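I met Helju Vītola at the back of her repair shop in Urnham, where she was already halfway through a story about a toaster. She fixes small household stuff, mostly lamps and radios, and she talks the whole time she's doing it (I got through two cups of coffee before my first question!).

She started in August, after leaving a desk job at Prendora. "I was answering 378 emails a week and I couldn't tell you what one of them was for," she told me. "A lamp, you know what it's for."

I asked what people bring in most. Radios, she said, and then she corrected herself - lamps, but radios are the ones they cry over. One man drove up from Ciltemow with his grandmother's set wrapped in a bath towel. "He didn't even want it to play. He wanted the dial to light up again."

Does she ever say no? "Hair dryers. I don't like the smell." She laughed for a good while at that one.

Money is tight, and she's pretty open about it. Some repairs take up to 552 minutes spread over a couple of weeks, and she won't charge for all of it. Her sister thinks she's nuts. I kind of want to bring her my old alarm clock.

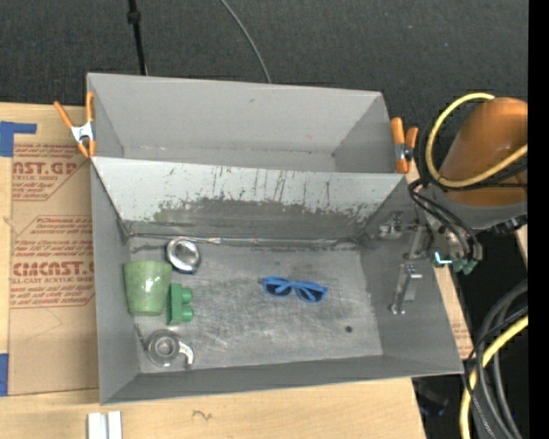 Helju on teaching beginners

"Start with something you already hate," she says. "Then you won't be scared to open it up."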